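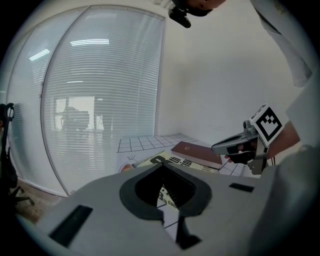 Home Explore Notifications Lists More

Skinholm Field Notes
6 March 2021

Thread on the Gano Upland, a region that most state maps either leave out or fold into the Phillips Plain. I have been reading up on it and walking parts of it for a couple of years. Posting the basics in one place.

12 replies 41 reposts 118 likes

The upland is a low limestone plateau covering 472 square miles. It is bounded on the west by the Marnis River and on the south by a line of bluffs that drops to the Phillips Plain. The north and east edges are harder to draw. The land there slopes off so gradually that the boundary is mostly a matter of soil type.

The highest point is an unnamed rise north of the town of Gano, at 3,734 feet. It doesn't look like much. The ground around it is nearly as high, and the road goes over it without a sign or a pullout.

3 replies 9 reposts 52 likes

The rock at the surface is mostly a gray limestone with bands of chert. The chert weathers out more slowly, so plowed fields along the east side are covered in sharp brown stones. Farmers piled them along the section lines, and a lot of those piles are still there.

Below the limestone is a layer of shale that water doesn't pass through easily. Rain goes down through cracks in the limestone, meets the shale, and moves sideways until it comes out on the bluffs. Nearly all the springs in the region sit at that one level. 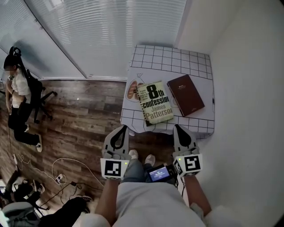 Photo: Skinholm Field Notes

An older county survey lists 81 springs along the bluff line. I would treat that as a snapshot. Several of the ones I looked for were dry in June and running again when I went back in the winter. A few have been piped into stock tanks and are easy to miss.

5 replies 14 reposts 67 likes

Sinkholes are common in the middle of the upland and rare near the edges. Most are shallow bowls a person could walk across in a minute. The larger ones hold water part of the year and show up on the topographic sheets as small closed rings with tick marks.

Because so much of the water goes underground, there are very few streams on top. Marnis Creek is the only one that crosses the upland from one side to the other, and for 6 miles of its course it has no surface flow except after heavy rain. The bed is dry gravel with willows in it.

2 replies 7 reposts 39 likes

Vegetation follows the soil. Thin soil over limestone has short grass and scattered cedar. The deeper soil in the sinkholes and along the creek has bur oak and hackberry. The bluffs have the thickest woods, mainly on the north-facing slopes of the side canyons.

Gano is the only incorporated town on top of the upland. Skinholm is usually counted as part of the region, but it sits at the foot of the bluffs and gets its water from one of the springs. The railroad kept to the lower ground, so it passed through Skinholm and missed Gano.

On the name: older maps have "Gano Flats" and some have "Marnis Tableland." All three names refer to the same ground, though the tableland maps tend to carry the line farther east by one tier of townships.

Next thread will cover the side canyons, going from west to east.

8 replies 11 reposts 73 likes

Show more replies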